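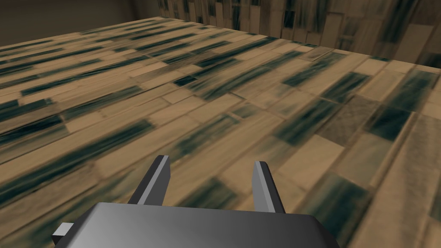
Setting up a wrist camera view in the Planum simulator

Filed under: Simulation > Gripper kits > Getting started

Planum is the desktop simulator that ships with the Horside parallel gripper kit. You can also buy it on its own, as a yearly licence. These steps cover setting up a view from behind the gripper, changing the surface materials and running a first set of trials before any hardware is bolted down. They were written for version 2 and checked on 2019-09-26.

What you need

- A Planum licence, either bundled or separate
- The Horside gripper model, which is in the kit download
- A computer with a dedicated graphics card
- 17 GB of free disk space, most of it for the material library

Step 1. Load the gripper

Open a new project and choose Import, then Tool. Select the Horside file and leave the units set to millimetres. The importer will ask for a home position. Accept the default for now. If the gripper comes in lying on its side, change the up axis to Z and import it again. Do not rotate it by hand, as the finger joints keep the old orientation and will open in the wrong direction.

Step 2. Attach the camera

Right-click the gripper body in the tree and choose Add Camera. Set the parent to Body, not Finger. Move the camera back until the front of the body and both fingers are in view, then raise it a little and tilt it down towards the table. A flat, dark grey body with two upright fingers should fill the lower part of the view, with the gap between the fingers in plain sight.

Keep some of the body in view. It is tempting to push the camera forward to get a cleaner look at the table, but then you lose your reference for how far the fingers have travelled. Cengiz Ersoy, who wrote the original Horside setup notes, recommends letting the body take up the bottom quarter. I use slightly less than that.

Step 3. Open the fingers

In the Joints panel, drag the Grip slider to 100. This is a percentage, and 100 is fully open. Check the gap from the new camera. If one finger moves and the other stays put, the mimic joint has been switched off. Tick Link Fingers and try again.

Step 4. Change the table and walls

Planum starts every project with a plain grey table. That is fine for checking motion, but a vision model trained only on plain grey will have trouble on a real workbench. Open Materials and pick something with a strong pattern. The plank textures are a good choice, particularly the ones that mix light tan boards with dark green streaked boards, and the same material can go on a wall as well as the table.

Rotate the table texture so the boards run diagonally to the gripper. Straight boards line up with the fingers, and the edge detector can confuse the two. If you use planks on a wall, stand them vertically. Leave at least one wall plain for comparison.

Textures can look smeared close to the camera. To reduce this, raise the texture scale or turn on the high filtering option under Render. The second fix slows things down quite a bit on older cards.

Step 5. Set the lighting

Choose Soft from the lighting presets. It gives even light with very little shadow, so it suits a first run. Add harder lights later, one at a time, and save each arrangement under its own name.

Step 6. Run a batch

Go to Trials, set the count to 310 and turn on Shuffle Materials. Leave Shuffle Lighting off. Press Run and let it finish - closing the window partway through discards the log. Results are saved as a spreadsheet in the project folder.

Is it worth buying?

If you already own the gripper, yes. The camera tools are quick to learn and the material library is better than I expected. The manual is thin, and the colour picker resets itself whenever you switch tabs. Jozef Meijer at Willems uses the Jerovix package for the same work and prefers its logging, although he had to build his own gripper model for it.

Licence keys are tied to a single computer. Deactivate the old one under Help before you move to a new machine.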